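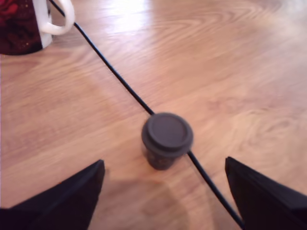 My desk mug and a very small cup, on a tabletop full of wood grain.

Why does wood have stripes?

Okay, put your finger on the nearest wooden table. Go on, I'll wait. Now follow one of the lines with your fingertip and see where it takes you. Does it run straight? Does it wiggle? Does it go up to a point, turn around and come back down again like a sleepy roller coaster?

I do this all the time. I did it when I was supposed to be finishing my spelling homework, and I do it now when I'm supposed to be writing things for you. The table up there is my favorite for it, because the lines are long and wandery and the color is like honey. There's a swirly part near the top and over on the right that I've probably traced with my finger 200 times while my tea got cold.

Those lines are called GRAIN. It has nothing to do with breakfast cereal (sorry). Grain is the pattern you see when a tree gets cut into boards, and if you know how to look at it, it can tell you a lot about the tree.

First, a tree is a bit like a bundle of straws

A tree has to get water from its roots all the way up to its leaves, and it doesn't have a pump or a bucket. What it has is tiny tubes, far too skinny for you to see most of them, running up through the trunk. Grab a big handful of drinking straws and hold them upright and you've got the idea. Wood is made mostly of long, thin cells like that, all packed together and mostly pointing the same way: up!

So when you look at the lines on a board, you can usually guess which way the tree was standing. The lines run up and down the trunk. On your table the tree is lying on its side, of course, having a rest.

Then there are the rings

You probably know about tree rings already. If you've ever seen a stump, you've seen circles inside circles inside circles. In places with cold winters, a tree makes one ring a year, and each ring has two parts. In spring there's usually plenty of water and the tree grows fast, and that wood is often paler. Later in the summer it slows down and makes wood that's tighter and darker. By October it's pretty much done for the year. Then winter, then spring, and off it goes again with a new pale part.

Pale, dark, pale, dark. That's your stripes!

My friend Marit Sandberg works at a sawmill, and she once let me count the rings on a slice of log that was leaning by the office door. I got to 116 and then I sneezed and lost my place. Marit told me to stick a pin in every tenth ring next time, which is a really good tip and I wish I'd had it before the sneeze.

But hang on, rings are round and my table isn't

Good point! This bothered me for ages when I was little. If the inside of a tree is all circles, why doesn't my table have circles on it?

It's because of where you cut. If you slice across a trunk, the way you'd slice a carrot for soup, you get circles. But most boards are cut the long way, from the bottom of the tree toward the top. Now you're slicing down through all those rings from the side, and they show up as long lines.

Try this with an onion, if a grown-up can do the cutting for you. Cut one onion across its middle and you'll see rings. Cut another one from the top down to the root and you'll see curvy lines that bend around and meet at the ends. It's the same layers both times, just sliced a different way. (Your eyes will sting. I can't help you with that.)

The pointy swirls have a name

Remember those lines that go up, make a point and come back down? Woodworkers call that pattern CATHEDRAL grain, after the tall pointy windows in very old churches. I love that. You can be eating toast on top of a whole row of church windows.

You get cathedrals when a board is sliced flat from the side of a log. A tree trunk is fatter at the bottom and skinnier at the top, so each ring is really more like a tall, thin ice cream cone turned upside down, with all the cones stacked one over another. If your flat slice shaves down the side of one of those cones, you cut right through its tip, and there's your point. Next cone, next point.

If the board is cut so that it goes more or less straight in toward the middle of the log, you get straight lines instead, like notebook paper. Neither one is better. Sherif Soliman, who taught me how to make a box that doesn't fall apart (my first one did), likes straight grain for anything with a lid. For a tabletop he'll always pick the swirly board, and so would I.

Why does the color change?

Look at my table again and you'll find tan, peach and a sort of pale orange. Different kinds of trees make different colors of wood, some nearly white and some as dark as chocolate. Even one board can have lots of shades in it, thanks to those fast-growing and slow-growing parts. Sunlight can change the color of wood over the years too. If something has been sitting in one spot on a sunny table for a very long time, lift it up and have a peek. You might find a patch that doesn't match!

And light can play a trick on you. Near the top of my table there's a place that looks almost white. The wood isn't a different color in that spot. It's light bouncing off the surface and into your eye, and there's so much of it that the grain gets hard to see. Walk around a shiny table and watch the bright patch. It'll follow you like a puppy.

Be a grain detective

You'll need paper, a crayon with the wrapper peeled off, and something made of unpainted wood that's a bit rough. Old fence boards are great. Super smooth tables don't work very well, I'm afraid, and please ask before you go near any furniture with a crayon.

Lay the paper on the wood and hold it still with one hand. Rub the side of the crayon over it, gently, back and forth. The bumpy lines will start to show up darker than the rest. Do a few from different boards and write on the back where each one came from, or you'll forget, like I did, and end up with a pile of mystery rubbings.

Then look for these. Can you find a cathedral? Can you find a place where the lines swerve around something, like a stream going around a rock? That's most likely a knot, the spot where a branch was growing out of the trunk. Can you find two boards that sit side by side and don't match at all? They might come from different parts of the same tree, or from two trees that never met.

One more tricky one. Some tables only look like wood. They have a picture of wood grain printed on top! The best place to check is the edge. On a solid piece of wood, the lines on top should carry on over the side and down, and at the end of the board you may see little curved bits of ring. If the pattern stops dead at the edge, or you find exactly the same swirl twice on one table, be suspicious.

Words to show off with

Grain: the pattern and direction of the lines in wood.
Cathedral: grain that makes tall pointy arches.
Knot: the place where a branch joined the trunk.
End grain: what you see where a board was cut across, with the ends of all those tiny straws facing you.

If you make a rubbing you're proud of, hang it up sideways and see if it looks like a map or the sea. Mine from the back fence looks a lot like a duck.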